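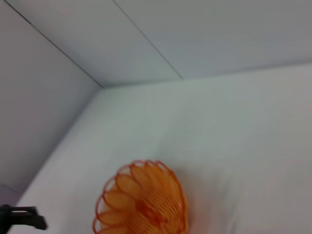
**Ticket 1104 - Catalogue search returns incomplete results at Losonthorpe branch**

**Service:** Wamwood library management system
**Reported by:** Carys Mathias, Branch Librarian, Losonthorpe
**Assigned to:** Teodoro Camacho, Systems Support
**Priority:** Medium
**Opened:** 20th April
**Status:** Resolved, pending confirmation from branch

### Summary of fault

Staff at Losonthorpe report that title searches at the enquiry desk omit items held in the toy and puzzle loan collection. The same items can be issued and returned by scanning the barcode, and they appear correctly on borrowers' accounts. Author and subject searches of the book stock are not affected.

The branch first noticed the fault when a borrower asked to reserve a marble run that was on loan. The search returned no record.

### Log

**Entry 1 - T. Camacho**
Fault reproduced from the support office using a Losonthorpe staff login. Searching "marble run" gives no results. Searching by item number gives the full record, including the due date. The same title search under an Afridi branch login returns the record as expected.

**Entry 2 - T. Camacho**
Branch asked to sign out, clear the saved search filters and sign in again. Carys Mathias confirms this was done on both desk machines. No change.

**Entry 3 - C. Mathias**
For information, puzzles added before March can be found by title. Those added afterwards cannot. We have kept a paper list of reservations in the meantime and would be grateful for advice on whether these should be entered by item number.

**Entry 4 - T. Camacho**
Please enter them by item number. Reservations made in this way will be kept when the index is rebuilt.

**Entry 5 - Idun Lindholm, Data Services**
The item type code for toy loans was changed from 8 to 16 during the March update. The Losonthorpe search profile still lists only the old code. Records created under the new code are therefore left out of title searches at that branch. Afridi was moved to the new profile at the time of the update - Losonthorpe was missed.

**Entry 6 - I. Lindholm**
Code 16 added to the Losonthorpe profile. Index rebuild started after closing, covering some 2000 records. The rebuild stopped once with a lock error on the reservations table and was run again with the overnight notices job paused. The second run completed without errors. Notices job restarted.

**Entry 7 - T. Camacho**
Title search tested with six items from the branch's list. All six found. Branch asked to confirm at the desk before the ticket is closed.

### Outstanding

- Nest Bowen to check the search profile at Wurnatano for the same omission.
- Eirlys Vaughan to approve a change to the update checklist, so that branch profiles are compared before sign-off.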